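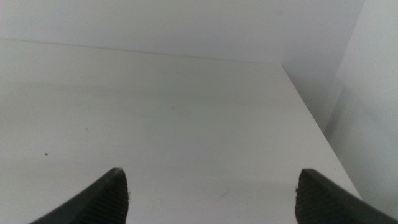 Fig. 1. Two gripper fingers with ribbed pads, open over a white surface.

Interior Finishing, Unit 6: Curtain Fabrics, Linings and Headings
Course handout, Terkomley evening program

Please read this handout before the workshop and bring it with you together with a tape measure, a pencil and your sample folder from Unit 5.

6.1 What we mean by a curtain

In this unit the word "curtain" means a piece of fabric that hangs from a track or a pole and moves to the side. Sheers, lined curtains and blackout curtains all belong to this group. Roman shades are made of fabric too, but they move up and down, and we treat them in Unit 7.

6.2 Measuring the window

Always measure the track or the pole, and never the glass. If the pole is not yet mounted, decide its position first and mark it on the wall with a pencil. A pole usually extends past the window on both sides, so that the open curtain can rest against the wall and does not cover the light.

Take the width in one place. Take the height in three places (left, middle, right), because floors in older houses are seldom level. Write down all three numbers. For a curtain that should just clear the floor, you work with the smallest one.

Students often mix up the "drop" and the "cut length". The drop is the finished height of the curtain. The cut length is the drop plus the allowance for the heading and the hem. In this course the total allowance is 400 mm for a lined curtain, unless the exercise says something else.

6.3 Fullness

Fullness is the relation between the flat width of the fabric and the width of the track. A flat curtain with no fullness looks like a bed sheet. We use these values:

Pencil pleat: 2 times the track width
Wave heading: 2 times the track width
Pinch pleat: 2.25 times the track width
Sheers, any heading: 2.5 times the track width

Some workrooms use other values. When you work for a client, ask the workroom before you order.

6.4 Worked calculation

A living room in the Histville apartment has a track of 2,000 mm. The client wants pencil pleat, lined, with a drop of 1,615 mm, ending at the window sill. The fabric roll is 145 cm wide. There is no pattern.

Flat width needed: 2,000 x 2 = 4,000 mm
Number of fabric widths: 4,000 / 1,450 = 2.76, rounded up to 3
Cut length: 1,615 + 400 = 2,015 mm
Total fabric: 3 x 2,015 = 6,045 mm, so we order 6.1 m

You always round the number of widths up. With three widths and two curtains, each curtain gets one and a half widths. Put the half width on the outer side, near the wall, where the seam is less visible. The side hems also take some fabric. In this case we have 350 mm extra, so there is enough.

If the fabric has a pattern, you must round up each cut length to the next full repeat. We will practice this in the workshop with the Bachmann stripe and the large leaf print.

6.5 Lining

The lining protects the face fabric from the sun and gives the curtain a better fall. Cotton and silk fade quickly on a south window when they hang without lining. The usual choices are:

Standard lining: a cotton or mixed sateen, ivory or white. Good for most living rooms.
Interlining: a soft layer between the face fabric and the lining. It makes the curtain heavy, so please check that the track can carry the weight.
Blackout lining: for bedrooms. The needle leaves holes that let small points of light through, so sew as few visible lines as possible.

Make the lining a little shorter than the face fabric, so it does not show below the hem.

6.6 Headings and hardware

Pencil pleat tape is the easiest for beginners. Pull the cords from one side only, and tie the ends in a bow. Do not cut them, or the curtain can't be opened flat again for cleaning.

Pinch pleats need more time but they keep their shape for years. The wave heading needs its own track with gliders at a fixed distance; it does not work on an ordinary pole.

Eyelets are popular at the moment. Remember that the number of eyelets on each curtain must be even, so that both edges turn toward the wall.

6.7 Homework

Measure one window in your own home and draw it with all sizes. Choose a heading and calculate the fabric for a roll of 145 cm. Write the calculation in the same order as in 6.4.

Write also half a page about the lining you would choose for the Cetelgate bedroom (see the floor plan in Unit 5, page 2). Say from which direction the light comes.

Homework is collected at the start of Unit 7.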